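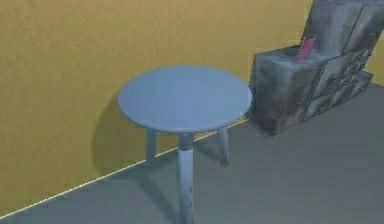
Blue table, yellow wall.

April 9, 2018

Skukeck tug finally on the bench. Started it in December, lost a railing, sulked. 19 parts left on the last sprue and the funnel still dosn't sit flat — filler again tonight.

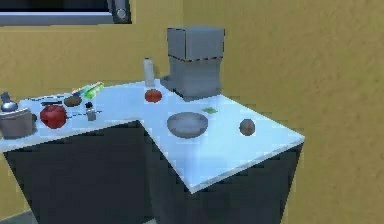

Decals next, the Baltadari sheet, thin but they settle OK. Then the dock base. Want the harbor office wall in that mottled mustard behind the counter, dark gray for the doors. Two thin coats, sponge on a third.
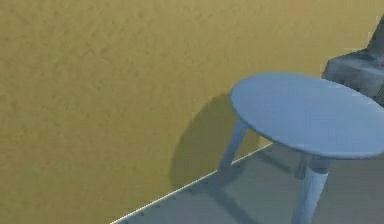

Still to do

Rigging. Anchor chain (Grewal, 20 links, way too shiny). Dikenmont show entry form — class 9, I think, need to check teh rules. More later, glue's drying.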